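Gaurav Ahuja has been setting tables for most of his working life, first in hotels and for the past few years at Larero, the small canteen he runs on the ground floor of an office block. He serves 234 lunches on a busy day, nearly all of them on trays.

"People think a tray is the easy option," he says. "You still have to decide where everything goes, and you have to do it the same way every time."

He started with white crockery and changed to coloured plastic in May. The white chipped, he says, and it cost too much to replace. He bought 20 trays to begin with, tried them for a fortnight and then ordered the rest.

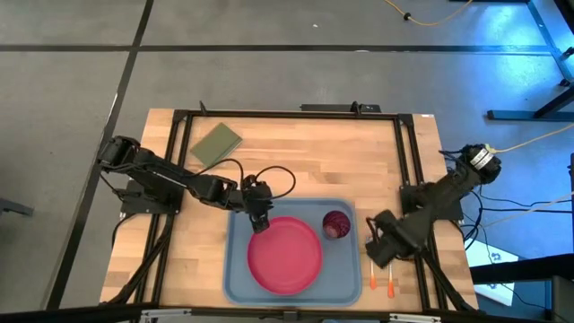 Ahuja is firm about where the plate should go. He puts it to the left and leaves the other side of the tray clear for a glass or a bowl. A pink plate on a blue tray suits him well, as the edge is easy to see when you are putting food down in a hurry. Cutlery is a separate matter. He likes it laid upright on the wood to the right of the tray, the way the two pieces with orange handles are, and he would want them level with each other. "One higher than the other, I'd move it. I can't walk past."

The ball is harder to fit in. "Dark red, wound like wool. In my place that space is for the soup."

Asked whether customers notice any of this, he thinks for a moment. "Some do. One man turns his tray round before he sits down, every day. I've stopped minding."

He plans to try wooden-handled cutlery next, if the dishwasher will take it.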